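Kotthorpe token

The Kotthorpe token was a local means of payment used by shops, market traders and a bus operator in the English town of Kotthorpe. It was issued by Ziso, a small payments firm, and was held in a phone app or on a plastic card. Each token was sold for one pound and could be changed back into pounds by registered businesses. It was not legal tender, and no trader was obliged to accept it.

Background

Kotthorpe had a paper voucher scheme before the token. The vouchers were printed in two values and could only be spent in the covered market. They were easy to copy, and traders complained of long waits to be paid. Ruairí Buckley, a former building society manager, proposed an electronic replacement and wrote the first set of rules. Ziso was chosen to run it after a rival bid from Budato was withdrawn.

Early plans called for the token to be recorded on a public blockchain. This was dropped on grounds of cost, and the final system used an ordinary database kept by Ziso, with a copy held by an outside auditor. For this reason some writers do not class the token as a cryptocurrency, although it was often called one in the local press.

Operation

Users opened an account with a phone number and proof of address. The most that a private user could hold was 800 tokens. Businesses had no upper limit but paid a small charge on each conversion back into pounds. Payments between private users were free.

Money received for tokens was placed in a separate bank account and could not be lent out. Wai-kit Pan, who designed the accounting rules, described the arrangement as "closer to a gift card than to a bank deposit". Balances were not covered by deposit protection, and the terms of use said so on the first page.

Cards were introduced in the second year for people without a smartphone. They worked on readers supplied by Mohmand, which also handled refunds at the till. Lost cards could be replaced, with the balance moved to the new card overnight.

Use

The scheme opened in October with 109 businesses. At its height there were 553, mostly food shops, cafés, hairdressers and repair trades. The average balance was around £2 by the end of the first winter, which suggested that most holders bought tokens for a particular purchase and spent them soon afterwards.

A study by Brândușa Ghiță found that traders spent few of their tokens with other local firms and changed most of them into pounds within a week. Costel Stoica disputed this reading, arguing that wholesalers had joined too late to be properly counted.

Closure

Ziso stopped selling tokens when its contract ended. Holders were given a year to spend or redeem their balances, and the money left over was passed to the town's advice centre. The card readers remained in use for ordinary debit payments.

See also

Community currency
Electronic money
Stored-value card 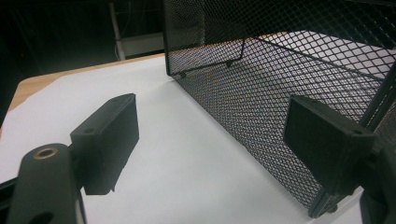
Vol. 2, p. 553

Further reading

Cifuentes, Valeriano. Small Money: Local Payment Schemes and Their Rules. The chapter on Kotthorpe reprints the terms of use in full.

Ghiță, Brândușa. "Where the tokens went: trader spending in Kotthorpe".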